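3.2 Materials and surfaces

We wanted the sorting task to use things anyone could pick up on a walk or find in a scrap bin, and we had a wonderful time choosing them. The Tremell set holds 15 pieces of wood and stone. All of them were handled on the same kind of plain, pale work surface (Figure 4), with no cloth, tray or printed grid underneath.

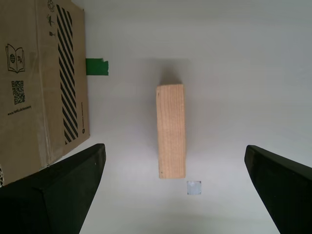
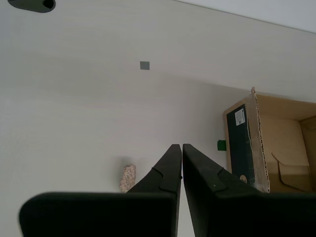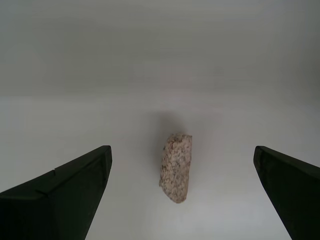
Figure 4. Materials and setting. First: a softwood block with its grain running lengthwise. Second: a pale surface with an open cardboard box at the right. Third: a speckled rock on a smooth white surface.

The wood turned out to be a delight to work with. We left it unfinished, so that the grain stays easy to see, and the block in the first part of Figure 4 shows how much there is to look at even in a simple straight-sided shape — fine lines along the length, darker streaks near the middle and a tiny dark speck near one lower corner. Small marks of this kind matter a great deal to our raters. In the January pilot, many of them used a speck or a streak to tell two blocks apart long before they mentioned size.

Stones gave us the opposite problem, and a very enjoyable one. No two are alike, and people reach for all sorts of words to describe them. Selim Kurtuluş collected the stones for the Toprak subset and kept only those that would rest on a flat surface without rolling. Pale, speckled rocks like the one in the third part of Figure 4 drew the richest language of all, with raters comparing them to eggs, oatmeal and old snow.

We collected 131 written descriptions from 9 raters. Of these, 91 named a surface feature (grain, speckle, edge or stain) in the first sentence. We were thrilled by this result, as the written instructions asked only for "what you would tell a friend who has to find this piece." Shape came up later, and weight hardly at all.

The descriptions were then coded with the Stemeline word list, which we extended with everyday terms for stone. Two coders worked separately and met afterward to settle the cases where they differed. Most of those concerned the word "rough," used both for how a piece looks and for how it feels — a point we return to in Section 4.1.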